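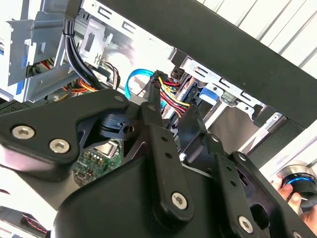 Week 6 - Reading aloud at home, ages 2 to 9
Family Literacy course, Wustbridge. Notes to go with the talk, fill in the gaps yourselves

Carried over from last time: Mustonen chapter, everybody should have it read by now. If not, pp on shared reading only, skip the history part.

1. What counts as reading aloud

Wider than people think. Picture books, recipes, comics, the back of the cereal box. Seija Mustonen's term is "shared text" - adult and child both looking at it, both allowed to talk. An audiobook in the car is good for listening but she puts it under a separate heading. We will argue about this in the seminar.

2. Toddlers

Same book again and again. Parents complain, kids dont. Repetition is how they get the words, so tell parents to go with it. Short sessions. Let the child turn pages, even the wrong way. Chewing the corner is fine, buy board books.

Point and name, then wait. The waiting is hard for adults. Count to five in your head before you fill in the answer.

3. Starting school

Common mistake: parent stops reading aloud once the child can read alone. Listening level is still well ahead of reading level at this point. Keep going with harder books at bedtime, easy ones for the child to read back.

Correcting errors - if the meaning survives ("house" for "home") let it go till the end of the page. If the sentence falls apart, stop and go back together. No sighing.

4. The Erau diaries

Laaksonen's study, see reading pack. 493 families kept a diary in October, one line per evening. Main points:
- missed evenings mostly down to tiredness, hardly ever lack of books
- older siblings did more of the reading than parents expected
- fathers' entries shorter, but the books were longer (nobody has explained this well, Eetu Laaksonen has a go in the last section)

Weakness: families signed themselves up. Keen ones. Be careful what you claim from it in the essay.

5. Reluctant listeners

Ask what they like first, then look for the book. Football, slime, whatever. Let them draw or build while you read, they are still hearing it. Quit a boring book without guilt. Valtonen calls this the "two chapter rule", page ref to follow.

Before next session
- Read Valtonen, the part on boredom
- Try one book with one child, write half a page on what the child said. What they said, not what you hoped they woud say
- Ornetti picture book set is on the short loan shelf, back by 9 am please, other group needs it

Essay titles go up next week.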